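May 10, 2020
Notebook, bench 2 – table covering

Came in on Sunday because the room is quiet and I wanted to finish the covering before the others need the bench. The old sheet was from Welex. It was glossy and it had two long cuts near the middle, and small parts were always catching in them. I took it off on Friday evening and cleaned the glue from the table with warm water and a plastic scraper. Please don't use the metal one, it leaves marks.

The new covering is the brown one from Bistine, matte on the upper side. I ordered the sample in December together with the gray and the dark green. The gray was too near to the color of the floor, and the green looked almost black under our lamps. With the brown I have no reflection from the ceiling light, also in the afternoon. I wrote 75 cm for the depth on my first cutting plan, which was wrong, I forgot the part that must go over the front edge. I added 40 mm and cut again from the same roll. The first piece is rolled up behind the cabinet and can be used for the small side table.

Order of work, so that I remember it next time: far side first, pushed flat against the aluminum rail, then smooth with the hand toward the front. I tried the other direction before and all the air collected at the rail, where it is difficult to reach. 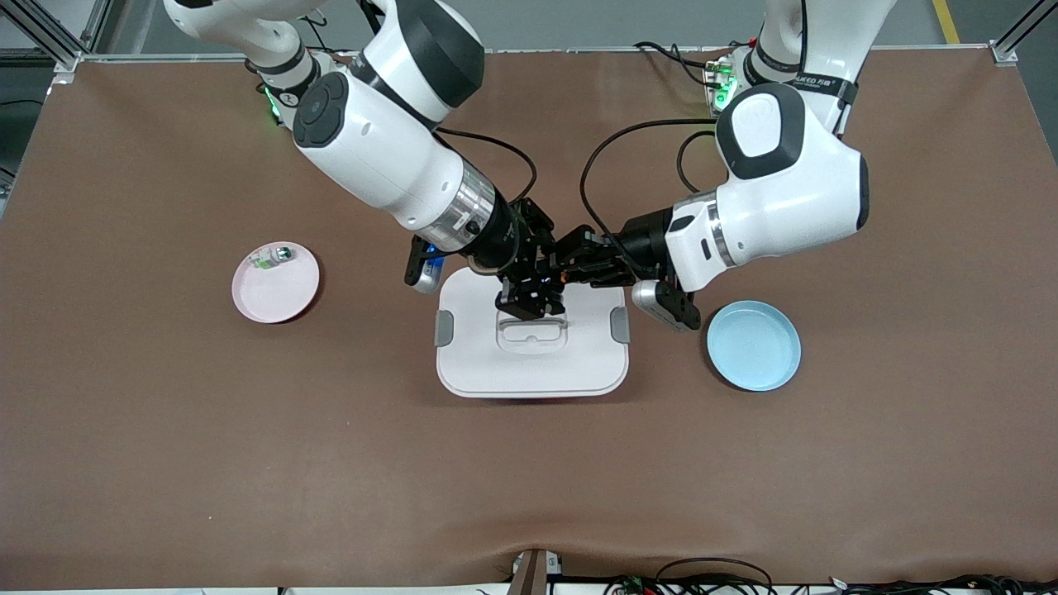
I am satisfied with the surface, it is smooth nearly everywhere. What remains is a faint crease and a little rumple at the middle of the front, where the covering goes over the edge. I think it comes from how the roll was stored. I don't want to pull on it now. I will leave it overnight and look again tomorrow, and if the rumple stays, I will lift only the front part and lay it down again. No heat gun, the Manurung data sheet for the adhesive strip is clear about this.

The roll has the number 989 on the inside of the tube, in case somebody must order the same color again. Bistine told me the brown can be a little different from one batch to the next.

Still open:
– ask Sivero for the price of a thicker sheet, same width
– cut the side table piece
– new blade for the long knife, the present one pulls at the material
– write the cleaning rule on a card (soft cloth, water, no alcohol until I have tested it on a scrap)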